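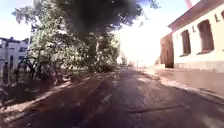 Section 7: Fitting the Huvari front light

Read this section through before you start. You will need the 4 mm hex key from the tool pouch and a soft cloth. The rear light is covered in the next section.

Charging before first use

1. Lift the rubber flap on the underside of the light and plug in the cable.
2. Leave the light on charge until the indicator turns from red to green.
3. Unplug the cable and press the flap down firmly along its full length.

Note: The light leaves the factory in transport mode and will not switch on until it has been charged once.

Fitting the bracket

1. Wipe the handlebar clean on the right of the stem.
2. Open the clamp and place the rubber strip inside it, ribbed side towards the bar. Bars of the thinner size need both strips.
3. Close the clamp and turn the bolt until the bracket no longer slips when pushed by hand.
4. Slide the light on from the front until it clicks.

CAUTION: Do not overtighten the bolt. Do not fit the bracket to carbon bars.

Setting the beam

1. Stand the bicycle upright on level ground, facing a wall.
2. Switch on and choose low beam with one short press.
3. Tilt the light until the top of the beam falls below the height of the lamp itself.
4. Tighten the tilt screw by a quarter turn.

Check the angle again after the first ride. Setts and rough paving can shake a new bracket out of line - if this happens, repeat steps 3 and 4.

Day mode

Hold the button for two seconds to select day mode. The light flashes slowly and dims by itself in the dark. It may take a moment to respond when you ride from sun into shade under trees, so use low beam on shaded roads.

If the light does not come on, charge it again and hold the button for seven seconds to reset it. Replacement brackets are sold as part no. 1404.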